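关于我们

你好呀,欢迎来到 Follum 小厨房。

先说清楚,我们这儿不教做满汉全席,也不培养大厨。我们是一间给孩子和大人一起玩的“餐桌课”教室,教的东西小得不能再小:怎么摆盘子,怎么把面包放好,吃完了怎么收。听着像是不用教的事情吧?我当初也这么觉得,直到自己在家带孩子吃了一阵子早饭……

我们的桌上常年就是这么些东西:面包、盘子、水果。
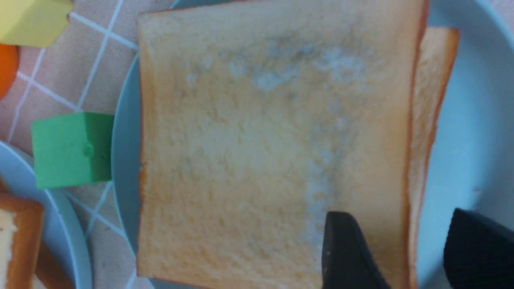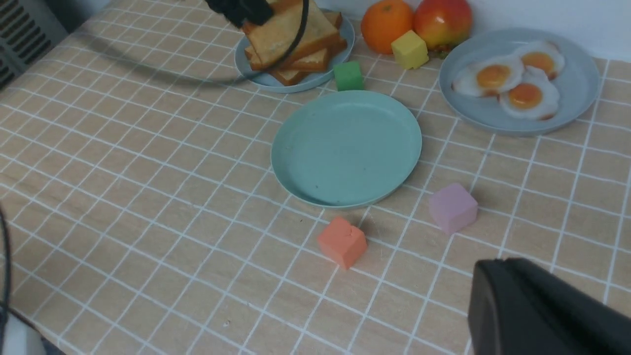
我做这个教室之前在一家食品公司写包装文案,写了好些年“松软”“香醇”,自己家的早饭却总是站着吃完的。孩子学我,也站着吃,一手面包一手玩具,渣子掉得满地都是。后来有个周末我心血来潮,翻出一块桌布铺上,让孩子自己挑盘子,自己把面包一片一片叠上去。那顿饭吃了一个多小时!没有吃什么特别的,就是面包和橙子,可是孩子坐住了,我也坐住了。

第二个周末邻居家的孩子也来了,再后来楼下的也来了,家里那张桌子很快就不够用。于是就有了现在这间教室,在 Zolthorpe 楼的一层,进门左转,门口有一排矮鞋柜的就是。

名字的事常有人问。Follum 没有什么深意,是孩子小时候自己编的一个词,喊“Follum”就是要开饭了。注册的时候我想了一堆正经名字,什么“小食光”“餐桌时间”,一查全有人用了,最后还是用了这个,现在叫惯了,反倒觉得挺好听。

我们到底上些什么课

最基础的一门叫“摆一桌早饭”,三岁半以上就可以来。孩子先铺桌布,把角拉平,然后拿盘子。每个人有自己的盘子,面包放哪个盘,水果放哪儿,都由孩子自己定。有的孩子喜欢把面包叠得整整齐齐,边对边角对角,有的喜欢一片压一片错开放,像扇子一样。都可以,我们不纠正。要是叠歪了掉下来,捡起来再叠就是了。

这门课前半段用的是玩具食物,后半段才换真的。有家长问过我,为什么不一上来就用真的?我的回答很朴素:浪费不起啊,哈哈。一片真面包被捏来捏去十几遍,谁还想吃呢。玩具吐司就没这个问题,翻过来倒过去,夹起来放下去,练多少遍都行。等孩子手上稳了,再去拿真的,他会特别小心,两只手捧着走,那个样子我每次看都想笑。

第二门叫“收一桌早饭”,这门课是家长最爱的,原因不用我说了吧。收桌子有顺序,先收吃的,再收盘子,最后才轮到桌布。桌布要提着四个角往中间兜,别把渣子抖到地上。我自己也是开了课以后才改掉了随手一抖的坏习惯。水果归水果筐,小方块归小方块的盒子,盘子按大小摞。课上我们有一首收拾歌,调子是我瞎编的,只有四句,唱得实在不怎么样,可是孩子们回家会唱,家长跟我抱怨说洗碗的时候脑子里全是它。对不起大家。

第三门是给大孩子的,七岁往上,叫“请人吃早饭”。孩子要自己想今天请谁、摆几份、给客人吃什么,还要写一张小小的菜单。写字不多的可以画。最受欢迎的一道是“甜吐司”,做法就是白吐司上撒糖,撒多撒少自己掌握。有一回一个孩子在菜单上写“糖吐司(多糖)”和“糖吐司(很多糖)”,两道菜,客人只能二选一。

关于糖,我知道有的爸爸妈妈会皱眉头。我们的做法是一节课里只有一小勺,放在孩子自己面前的小碟里,用完就没了。家里不吃糖的,报名时跟我说一声,我们换成别的,香蕉片也好,芝麻也好。对麸质、坚果、鸡蛋过敏的也请务必提前写在报名表上,到了现场再告诉我,我会很慌张。

我们的东西从哪儿来

盘子我挑了很久。太重的孩子端不动,太轻的一碰就跑,颜色太花的又容易把注意力都抢走,孩子光顾着看盘子上的小熊了。最后教室里留下来的都是素色的,浅浅的,带一圈矮边,面包放上去很好看,我私心很喜欢那种淡淡的蓝和绿。

桌布换过三任。第一任是纯白的,大家应该能猜到它的下场。第二任是碎花的,好看是好看,可是玩具掉在上面找半天。第三任就是带格子的了,孩子们自发地开始拿格子当标尺,“你的盘子越过我的格子了!”这种话一天能听到好多遍。我本来没有打算用它来教什么,后来干脆把它写进了课里:请把盘子放在离桌边两个格子远的地方。比说“往里放一点”管用多了。

玩具食物大部分是在 Amalach 买的,那是一家离我们不远的小玩具店,店面窄,货架一直顶到天花板。吐司、橙子、苹果这几样用得最凶,隔一阵就要补。彩色的小方块是泡沫的,当糖块、当奶酪、当黄油都行,孩子说它是什么它就是什么。上个学期它一直是豆腐。

真面包是从 MacAulay 面包房订的,每次上课当天早上去取。我请他们切得比平常稍微厚一点点,薄的孩子一捏就塌。吃不完的边角我会带回家烤成面包干,下一节课给大家当零嘴,所以来早了的同学是有福利的。

教室里的几条规矩

不多,写在这里,省得我到时候又忘了讲。

进门先洗手,大人也要洗。
桌上的东西,拿了就放回它原来的地方。
别人叠的面包不要碰,哪怕你觉得它马上要倒了。
大人可以坐在旁边,但请把手放在自己膝盖上。这一条最难,是给大人的,真的。
打翻了就擦,抹布在水池下面,孩子够得着。

关于报名和费用

每个班最多16个孩子,坐两张长桌。单次体验课159元,包含面包和水果,家长陪同不另外收费。学期卡1000元,一个学期内用完就行,哪天有空哪天来,提前在群里说一声。如果一次都没用过想退,全退,用过的按单次价格扣掉再退。

也接生日会,场地费500元,面包和水果按人头另算,蛋糕请自己带。生日会那天我们会把两张桌子拼成一张大的,铺上最大的那块桌布,小寿星来安排谁坐哪儿。提醒一句,安排座位这件事经常比吃蛋糕花的时间还长,请把时间留宽裕些。

八月份照常开课,只有月底几天我们要歇一歇,刷墙、给椅子换脚垫、把玩具统统泡一遍澡。具体哪几天会贴在门口,群里也会发。

常有人问我以后会不会开分店,会不会做线上课。线上课我试录过一次,对着镜头说“现在请把面包放到盘子上”,说完自己先笑场了。分店嘛,我现在连这一间的抹布都还洗不过来。倒是很想在秋天加一门晚饭课,汤怎么端,筷子怎么摆,勺子放左边还是右边。还在想,想好了先请老同学来试。

想来看看的话不用预约,上课时间推门进来就好,声音小一点,找把椅子坐下。要是我正蹲在桌子底下捡橙子,请稍等我一会儿。

本页更新于2022年7月27日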